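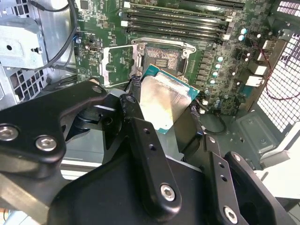
Chapter 8. Spice Before It Is Powder

Most of us meet our spices in a jar, already ground, with a best-before date we have chosen not to read. This chapter is concerned with what comes earlier, and with the fairly large difference that grinding makes. A whole coriander seed keeps its oils shut up inside a husk, and will go on doing so for months in a cool cupboard. Crack it and the air gets in. People take great care over small things when those things look expensive and then leave the cumin on a shelf over the hob. Cumin minds heat and light a good deal, and goes flat without complaining.

Denise Rowbotham ran a spice stall on Burkbridge market for 34 years and sold almost nothing ready ground. Customers who asked for powder were lent a pestle. Some went to Gilbridge for their shopping after that, where the stallholders were thought to be easier to get on with, but a fair number came back in June, when the barbecues came out and the supermarket rub had let them down. Her notebooks, from which several of the blends in this chapter are adapted, are brisk on method and rude about paprika.

We begin with dry roasting. A heavy pan, a low flame and a single layer of seeds are all the equipment required, along with the willingness to stand there. Seeds go from fragrant to bitter in less time than it takes to answer the door. Tip them on to a cold plate as soon as the smell rises, and let them cool completely before grinding, or the steam will turn your powder to paste.

Next come the grinding tools: mortar, hand mill and electric grinder. The mortar is slow and gives an uneven grind, and many cooks like it for exactly that. The electric grinder is quick and will make your coffee taste of fenugreek until one of you moves out.

The chapter closes with two blends to make at home. The Horrocks mixture is a mild one, meant for potatoes and eggs, and makes 300 grams. The Irkinen mixture is hotter, heavy on black pepper and dried chilli, and should be made with the window open. Both are written out in full on page 71. Read the recipe through before you start — Denise's note at the top says the same thing, in capitals.

Last updated: Dec 3, 2023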